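Equipment Review: Dolero Bench Cell for Desktop Computer Service
Prepared for the Lilville Equipment Planning Office by Subira Nyamweya, with cost notes by Vendula Kratochvíl

Scope of this review

The Planning Office asked for a written opinion on the Dolero bench cell before the June budget round. The cell is sold for service and disassembly work on desktop computers and other small electronic equipment. This review covers purchase price, installation, fixtures, running costs and suitability for a mid-sized refurbishment shop. It does not compare arm manufacturers, and it does not repeat the supplier's published specifications, which are available from Kariuki, the regional distributor.

Readers who budgeted for conventional bench equipment in previous years should note that a robot cell is not priced as a single item. The quotation we received was divided into base equipment, fixtures, integration days and annual support. Only the first of these appears in the catalog.

Suitability for the work

Desktop computers are a demanding choice of workpiece. The parts are close together, the cables differ from one unit to the next, and a great deal of the useful material lies under or beside something else. A buyer should therefore judge any cell on an open case with its wiring still in it, and should decline a demonstration performed on a bare board.

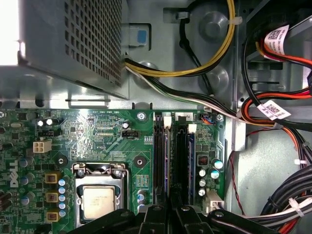

Clearance between the fingers and neighboring components deserves more attention than lifting capacity, which is rarely the limit on parts of this size. The standard fingers are adequate for memory modules and most connectors. Cable ties are another matter. We recommend that shops plan for an operator to cut ties and move wiring aside before the arm begins, and that this labor be entered in the budget as a continuing cost. The supplier's own estimate left it out.

The wrist camera was the most useful option on the list. It gives the operator a close view of the socket and slot area and shortens the time needed to teach a new position. We would not buy the cell without it.

Fixtures

Fixtures were the weakest part of the quotation. Clodstead, which supplies the trays, charges $45 for a blank insert and considerably more for one cut to a customer's drawing. The base package includes 9 blank inserts. A shop that handles several case sizes will use these quickly, and replacements took 22 days to reach us.

The slotted aluminum table, on the other hand, is very good. Fixtures can be moved and clamped down again without drilling, and the surface wipes clean. It is also large, and purchasers should measure both the room and the doorway.

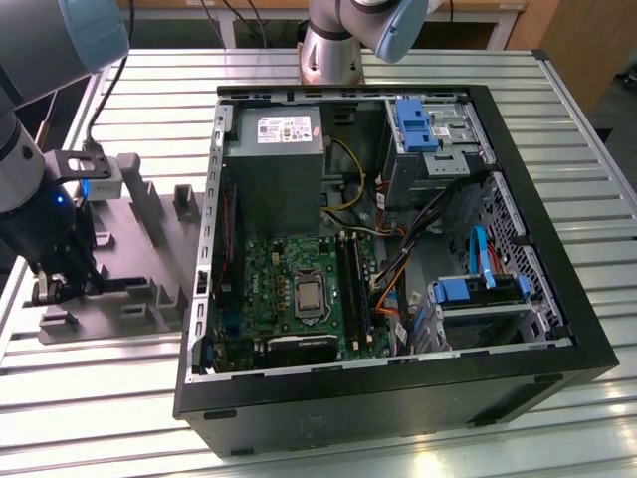 Floor space should be planned with the arm's full reach in mind, together with access for a person at the front and storage for incoming and finished units. Our first layout allowed for the table only and had to be redrawn. Cable routing above the arm also needs to be settled early - moving it after installation was charged as an additional integration day.

Costs

Ms. Kratochvíl's notes may be summarized as follows. Annual support is quoted at $3,212, payable in advance, and covers software updates and telephone assistance. Replacement fingers, camera cables and site visits are billed separately. Training for two operators is included in the first year. Training for later staff is not, and a shop with normal turnover should carry a line for it.

We advise against financing fixtures together with the base equipment. The table and arms should remain in service for many years, while inserts will be replaced whenever the mix of incoming computers changes. Keeping them in separate budget lines makes the yearly figure easier to defend.

Points to settle before ordering

Ask Kariuki for a written list of what is excluded from support.
Request a demonstration on cases from your own stock, including the least tidy one available.
Obtain the Clodstead price for custom inserts in writing, with delivery time stated.
Confirm who is responsible for the safety assessment at your site and whether its cost is in the quotation.
Check that the power supply to the room is sufficient for the cell and any benches already connected.

Recommendation

The Dolero cell is well built, and the table and wrist camera are worth their price. The fixture costs and the exclusions in the support agreement are harder to accept. The Office may recommend purchase to shops with a steady supply of similar desktop models. Shops that receive mixed lots should wait for the revised insert price list, which Kariuki has promised to circulate, and should continue with manual benches until then.

Questions on the cost tables may be sent to Ms. Kratochvíl at the Planning Office. The full quotation is held there and can be consulted on request.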